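From: Régis Coste
To: Wakero Garden list
Subject: Re: Fern gully boardwalk and the visitor room

> Does anyone know when the lower path reopens? We came in May and had to turn back at the second gate. Also I heard the visitor room is being moved out of the old Tromel building, and I wanted to know if the pressed plant sheets are going with it. My aunt gave some of the early ones and would like to see them again.

The lower path is still shut between the second gate and the creek crossing. The boardwalk there was lifted in the autumn when the bearers were found to be rotten, and the new ones are in as far as the tree fern bend. What is left is 37 metres of decking and the handrail on the creek side. Delorme have the contract and they are waiting on timber. I asked for a date and was given "before the waratahs", so make of that what you will.

You can still get to the creek from the top car park. Take the ridge track, go past the water tank and turn left at the bench. It is steeper than the gully path and not suitable for prams or wheelchairs. The sign at the bench says 20 minutes, but allow longer coming back.

On the visitor room, yes, it is moving. The Tromel building needs a new roof and the garden would rather spend the money once, so the displays are going across to the Okex wing next to the nursery. The room is smaller but it has proper blinds and it faces south, so the sheets won't get the afternoon sun they get now. Some of the older labels have faded so far that you have to tilt them to read anything.

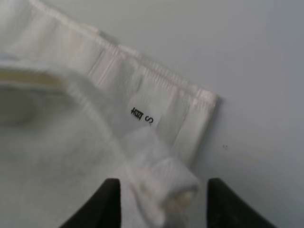
The pressed sheets are all going. There are 2289 on the register, counting duplicates, and only 100 will be on show at any time. The rest stay in the flat drawers and will be changed over with the seasons. If your aunt can tell me the name she gave them under, and the year if she remembers it, I can look up the drawer and have them out on the table when she comes. Early gifts were entered by surname only, which causes trouble when there were two families with the same one. A plant name or a collecting place would help as well.

Please don't ask at the ticket desk for this. They don't have the register and will only send you to me.

Other changes people have asked about off the list:

- The seed exhibit stays where it is until the roof work starts, then goes into store. There is no space for the big cabinet in the new room.
- The relief map of the mountain is coming across but will be wall mounted. The buttons that lit up the walking tracks have not worked for years and are being taken off.
- The bird call posts are being re-recorded. The lyrebird one was too quiet and the currawong one was far too loud.
- The school bookings form is the same. Groups should put "Okex wing" in the box for meeting place, as the bus bay is on that side.

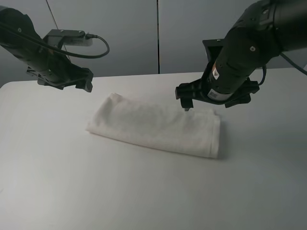 *White towel, folded, on the tabletop.*

One more thing about the ridge track. The fork past the water tank has lost its marker again. The right-hand path looks like the main one but it ends at the fire trail, and twice now people have followed it down and had to be fetched from the Wakero road. Keep left. I have put in for a new post, set in concrete this time.

The nursery sale is going ahead as normal. There will be mountain devils, two kinds of boronia and a fair number of small tree ferns that had to come out for the boardwalk. The ferns have been in pots since they were lifted and have put on new fronds, but they need shade and a lot of water in the first summer. If you have a north-facing yard with no cover, leave them for somebody else.

If anyone has photographs of the gully before the first boardwalk was built, I would like to borrow them for the new room. Prints or slides are both fine, and I will scan them and post them back. Write your name and address on a separate piece of paper and put it in with them. Please don't write on the backs in ballpoint, it presses through.

I am in the herbarium most mornings until 11.30 and after that I'm out in the grounds, so email is better than the phone.

Régis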